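Skollow Push Rod, second version
Replacement tool for tabletop arms. Sold by Travthorpe.
Page revised 15 February 2025
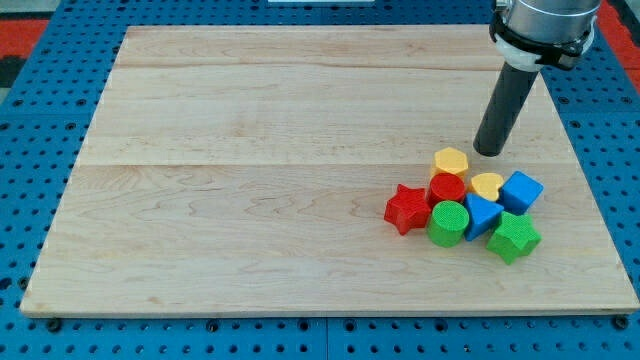

If you bought the first version of this rod, please stop using it and read the notice below before you buy another thing from us, tempting as that must be.

Safety notice: first version rods
The grub screw in the first version's coupling could work loose under sideways load. Pushing things sideways is the whole job of a push rod, so we cannot call this an unusual way to use it. A loose rod drops by up to 2 mm before anyone sees it. The arm, which has not been told, carries on to the height it was given and leans on the table with some conviction.

We had reports of scored boards, one bent rod and an arm at Sekwood that went into a protective stop 100 times in a single night and was restarted every time by a script written to be helpful. No one was hurt. Please don't write that script.

Affected serial numbers run from 366 to 488, stamped on the collar. If yours is in that range:
Stop the arm and cut the power before you touch the rod.
Don't tighten the screw and carry on. It will hold for an afternoon -- long enough to make you trust it.
Send us the serial number and we'll post a new rod and coupling free of charge. Keep the old one or bin it, but don't lend it to anybody you like.

What has changed
The single screw is gone. The new coupling clamps the rod all the way round and has a flat for the rod to sit against, so it can't turn or creep upwards. A painted line crosses the joint. When the two halves of the line don't meet, something has moved.

Fitting
Set the tip height again after every change of rod, even if the new one looks the same length. Start with the tip clear of the board and come down slowly by hand. Keep your fingers out from under it.

Works with
Hailu arm mounts, all sizes. Other mounts may need an adapter, sold separately, as adapters always are.

In the box
Rod, coupling, hex key, fitting sheet. The April batch will also have a spare clamp bolt.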